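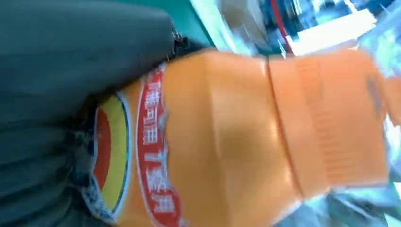 托盖特单元（Torgate）是普雷瑟姆（Preltham）分拣站内的一套单臂抓取工作单元，用来把日用品从料箱中逐件取出，再放到出货侧的托板上。单元由一台六轴机械臂、一副两指软面夹爪、一只腕部相机和一台控制柜组成，占地不大，却是全站维护记录最厚的一套设备，也是最有意思的一套！它的日常照管主要围绕夹爪和腕部相机展开，两者离货物最近，磨损和漂移都先从那里出现。瓶类货物最能说明问题：一只横卧的橙色塑料瓶，瓶身光滑，高光柔和，红色标签带上印着白色汉字，深灰色的夹指压在标签一带，夹指表面有细小的横向褶纹。光滑的曲面和标签的边缘同时落在接触区里，夹指的姿态稍有偏差，受力就会跑到瓶子的一侧去。值守人员因此习惯用瓶子来做每次保养后的收尾试抓。

名称与沿革

“托盖特”原是站内一条旧输送线的名字，单元装在旧线末端的位置上，名字便沿用下来。早期文件中也写作“二号抓取位”，编号至今还留在控制柜的端子图上，查旧图纸的人要留意这一点。单元于2019年1月9日完成首次整机验收，最初只处理纸盒，到当年6月才加入瓶、罐和软袋。加入软质和圆柱形货物以后，原来的硬质平面夹指全部换下，改成现在的软面夹指，维护规程也差不多重写了一遍。

组成

机械臂固定在钢制底座上，底座与地面之间有可调垫脚。末端法兰接快换盘，快换盘下面是夹爪本体，相机支架从夹爪侧面伸出，镜头朝向两指之间。这种布置让相机能一直看到夹取点，代价是近处的夹指总会占去一块视野，识别程序必须预先扣除这部分区域。更换夹指之后，遮挡区的轮廓会跟着变化，遮罩文件也要重做。新手常常只做机械校准而忘了这一步，随后便会遇到一种十分典型的故障：程序把夹指的下缘当成货物边缘，夹爪在离瓶子还有一小段距离时就开始闭合。

夹爪由库鲁尔斯卡（Kullulska）软面组件和电动平行驱动两部分构成。软面组件套在金属骨架上，以卡扣和两枚沉头螺钉定位。驱动部分带有位置反馈，可以按行程闭合，也可以按电流限值闭合，处理塑料瓶时用的是后一种方式。

控制柜放在底座后方，内有控制器、伺服电源、安全继电器和一只小型交换机。柜门滤网是全单元最容易被忽视的零件。分拣站纸屑多，滤网堵塞后柜内温度上升，控制器会先降低运行速度，再报过温。看到机械臂无缘无故变慢，先摸一摸滤网，往往比翻报警手册快得多。

开班检查

开班前的检查在断开伺服电源的状态下进行，顺序由外到内。先看围栏门锁和急停按钮，再看底座垫脚的锁紧螺母，然后沿着手臂检查线缆护套，最后才到夹爪。线缆在第五、第六轴附近弯折最频繁，护套发白或者起皱时就该记录下来，开裂则必须停用。

夹指的检查靠眼睛，也靠手指。褶纹本身属于正常结构，需要寻找的是褶底的细裂纹、发亮的磨痕和粘附的胶渍。用拇指从根部推向指尖，阻力应当均匀。两侧软硬明显不同时，两指要成对更换，只换一侧会使夹持中心偏移。

镜头用无绒布和少量清洁液擦拭，不得使用压缩空气直吹，纸屑会被吹进镜头座的缝隙里。擦完后恢复供电，让手臂回到参考位，比较当前画面与存档画面中标记板的位置。两者相差不超过2个像素时可以开工，超过时须重新标定。

夹指更换

更换夹指是托盖特单元上做得最多的一项工作，熟练以后从停机到恢复运行约需50分钟，其中大半时间花在标定和试抓上，拆装本身很快。

操作时先让手臂移动到维护位，夹爪朝下，两指张开至最大行程，然后断电挂锁。松开沉头螺钉，按住卡扣，将旧软面沿骨架方向平直抽出。遇到卡滞不要左右扳动，骨架末端较薄，扳弯之后两指再也合不严。旧件抽出后，用干布清理骨架上的粉末，检查螺纹孔，再装入新件。卡扣到位时有一声清楚的轻响，听到它是很让人高兴的！随后以手动螺丝刀交替拧紧两枚螺钉，不使用电动工具。

装好后恢复供电，低速开合数次，观察两指是否同时到达中线。若一先一后，应检查软面根部有没有压住异物，不要急着在程序里加补偿。程序补偿会把机械问题藏起来，下一次更换时又要从头查起。

相机标定

腕部相机的标定分为内参和手眼两步。内参一般在更换相机或镜头后才做，手眼标定则在每次拆过支架、撞击或者画面漂移超限之后进行。标定板平放在工作台上，手臂依次走到70个预设姿态，每个姿态停稳后采集一次。停稳二字很要紧，手臂末端在减速后还会有微小的余振，采集过早，画面就会发虚，角点定位随之变差。规程中为此留出固定的等待时间，曾经有人为了节省工时把它缩短，结果标定残差上升，又老老实实改了回来。

光照是另一个变量。站内一侧较亮，靠近亮侧的背景容易过曝，光滑的塑料表面还会出现条状高光。标定时应当拉下亮侧的遮光帘，正常作业时则收起一半，让识别程序在与平时一致的光线下工作。

试抓与力度设定

维护结束后的试抓选用三种货物：硬纸盒、软袋和横放的塑料瓶。纸盒用来看行程，软袋用来看指尖，瓶子用来看受力是否居中。瓶子最为挑剔，也最受值守人员喜爱，抓得好不好，提起来的一瞬间就有分晓：姿态正确时瓶身保持水平，偏了则会朝重的一端下沉或者绕轴线转动。

闭合电流从较低的数值开始，逐级增加，直到瓶子提起后不再滑移，然后再加一级作为余量。空瓶和满瓶需要分别设定。夹取点尽量选在瓶身平直的部分，避开瓶身与瓶盖之间的接缝，接缝处直径有变化，软面贴合不均，手臂加速时容易打滑。标签边缘翘起的瓶子单独挑出，不用于试抓。

常见故障

夹爪闭合后报“未到位”，多数与软面根部夹入纸屑有关，清理即可。提起后货物缓慢下滑，应先清洁软面，再考虑增大电流，软面沾上油性残留时，增大电流收效甚微。两指噪声变大而动作正常，通常是导轨缺润滑，按规程涂一层薄脂，多余的要擦净，以免甩到镜头上。画面偶尔中断，重点检查第五轴处的相机线，把手臂缓慢转过该轴的行程，同时观看画面，断点很快就会暴露。

较难判断的是间歇性的夹取偏移。托盖特单元曾出现过一次持续多日的偏移，标定反复做了几遍都合格，最后查到底座的一只垫脚锁紧螺母松动，手臂伸向远端料箱时整机有轻微的倾斜。此后垫脚才被写进开班检查，位置还排得很靠前。

维护记录

所有操作记入罗马纽克（Romaniuk）记录簿，这是站内自行编写的一套表单，每次维护占一页，注明夹指批次、标定残差、闭合电流和试抓情况。记录从首次验收起连续编号，目前编至第1,892页。按夹指批次翻阅这些页面，能清楚看到软面由新到旧的过程：闭合电流一点点调高，到某个时候陡然上升，接着就是一次更换。现行规程规定的更换时机正是参照这一段陡升制定的，料箱货物种类有较大调整时，需要重新核对。

另见：软面夹指；手眼标定；快换盘；料箱抓取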